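Ticket: wrist view and head view disagree on shell pose
Project: Vanov
Opened by: Liis Pärn
Assigned to: Aigars Vanags
Status: closed, with one follow-up
Date opened: 10/19/18

Summary
The fused pose for the shell objects jumps when the estimator switches from the head camera to the wrist camera. The jump shows in the replayed logs from the Pratstead bench and does not depend on which hand is active. Offline fusion on the older set does not show it.

Steps to reproduce
Load the 774-frame segment from the yellow bench. Run the estimator with default weights. Watch the yaw output when the source flag changes from H to W.

Expected: yaw stays within the filter band.
Observed: yaw steps, then drifts back over about 600 ms.

Log

Pärn: Checked the clocks first. Both streams carry hardware stamps and the offset between them is stable. Not a sync fault.

Vanags: Swapped the wrist intrinsics for the January file. No change. Swapped back.

Gunn: Turned off the wrist source completely. The step is gone, but pose error grows once the hand covers the object. We can't ship it like that.

Vanags: Found something in the matcher. At close range it picks up dark curved edges that belong to the gripper and scores them as shell outline. The self-mask was built from the Clollen hand model, and that model has no bracket. Anything outside the mask is treated as scene.

Sotiropoulos: Confirmed on replay. With the bracket region masked by hand, the step drops below the filter band in 2 of 2 runs. Same weights, same segment.

Vanags: New mask generated from the current hand model, bracket included. Merged. The old mask is kept under the Vasilakis tag for anyone who needs to repeat the earlier numbers.

Pärn: Replay is clean on my side. Closing. Follow-up ticket goes to Rebane – the matcher should reject outline candidates that stay fixed in the camera while the wrist moves, whatever the mask says.

Attachments

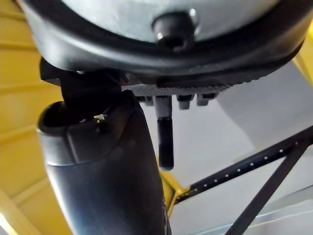
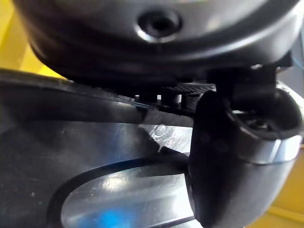 First two: wrist camera, gripper in view. 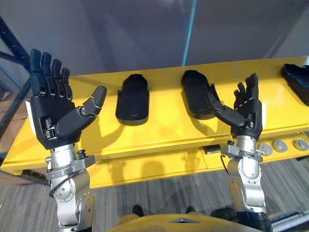
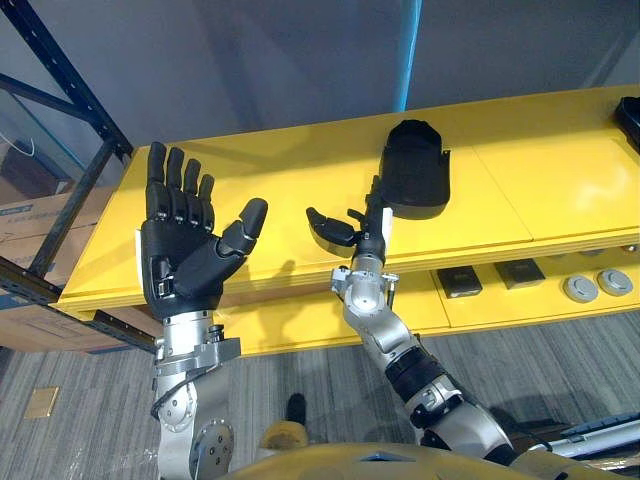 Does the new mask change results that were already reported from the head camera alone?

Head-only results are unaffected. The self-mask is applied to the wrist stream before matching, and the head stream uses a separate one that was not touched. Only fused runs need to be repeated.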